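Mareck folding kit: setting up and teaching your first garment

Applies to the two-arm kit with the standard black fingers. If you have the single-arm version, skip to the section on waistbands at the end and ignore anything about the left arm.

Before you start

You need the kit assembled and bolted down, both arms calibrated, and the Plonport software open on the laptop. The table should be clear and plain. White works well with dark or mid-coloured clothes. If you mostly fold white shirts, put a grey sheet down and tape the corners, or the camera will lose the edges.

Turn on a ceiling light or a lamp that does not move. Strong sun from one side gives hard shadows, and the software can mistake a shadow for the edge of a garment. We close the blind in the afternoon from about three o'clock.

Check the fingers. The kit comes with one set fitted and one spare. Wipe them with a dry cloth. Scuffs on the surface do no harm, but a rough edge will catch on knitwear, so run your thumb along each tip with the power off.

Choosing a garment

Start with something small and fairly stiff. Denim shorts are a good first choice. They hold their shape when you let go, they have clear hems, and the legs give the arms something obvious to line up with. Leave T-shirts until later and thin leggings until last.

Laying it out

1. Put the shorts flat in the middle of the table with the waistband to the left and both hems to the right.
2. Smooth the legs with your hand. Small creases near elastic can be left alone.
3. Keep the garment at least 50 mm from the front edge of the table.
4. Press Home and wait until both arms stop.

Teaching the grip points

Select New Garment, then Teach. The arms go slack and you can move them by hand. Bring the right arm in first, at hem height, with the fingers pointing back towards the cloth. Stop just short of the hem, then save the position as Approach. Do the same with the left arm at the waistband.

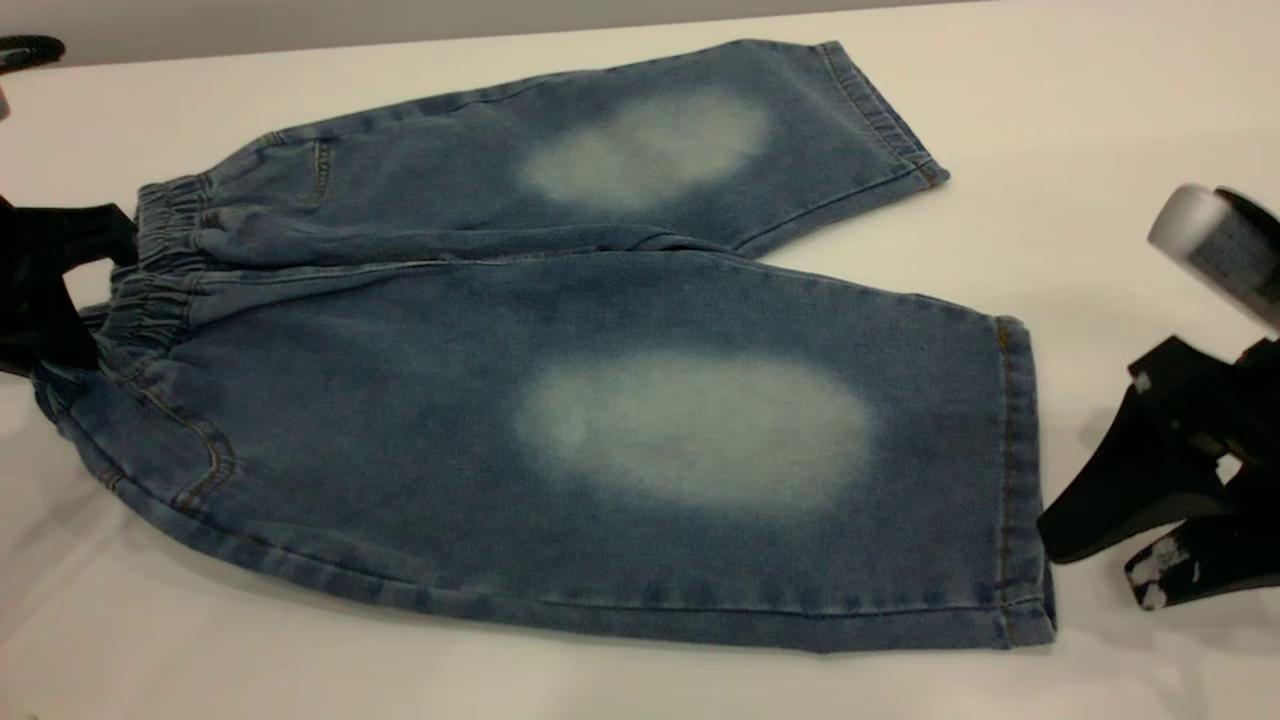

Written by the workshop editor, Gelteck
Kit reviews and set-up guides

With a light-wash pair like these, the tan stitching at the front hem is a handy mark. Level the upper finger with the middle of the hem and you will find it again easily if you have to teach the point a second time. Faded patches on the legs are less use as a guide, as they have soft edges and vary from pair to pair.

Now save the grip itself. Move the right arm forward until the hem sits between the fingers, close them using the slider, and press Save. Grip force is set on a scale from 0 to 1000. For denim we use 410 on the hem. Go lower for anything thin. Repeat on the left.

Running the fold

Set the speed to 13 per cent for the first run. Keep a hand near the stop button. The kit will lift, carry the hems over to the waistband, lower and release. If the fold lands crooked, change only one point at a time and run it again.

Once it folds cleanly three times in a row, raise the speed in small steps. In our tests a pair of shorts took 41 seconds at the speed we settled on. You could do it faster by hand, and anyone buying this to save time on a single basket of washing will be disappointed. It suits a small laundry or a teaching room better.

Waistbands

Gathered elastic is the hardest part. It bunches, and the fingers tend to pick up one ripple and leave the layer underneath. Two things helped us. Lower the left arm a little further than looks right, and open the fingers wider before closing. The older Ibarra kit has a soft pad for this job. Mareck sells a similar pad separately, and we think it should be in the box.

Common faults

Arm stops before the hem: the Approach point was saved too high. Teach it again.

Cloth slides across the table: the force is too low, or the surface is too slick. Try a thin cotton cover.

Edge not found: check for shadows, then run Find Edges again with the lamp moved further back.

Saved garments are kept on the laptop and not on the arms, so copy the folder before you change machines. The August update moved it to Plonport/garments.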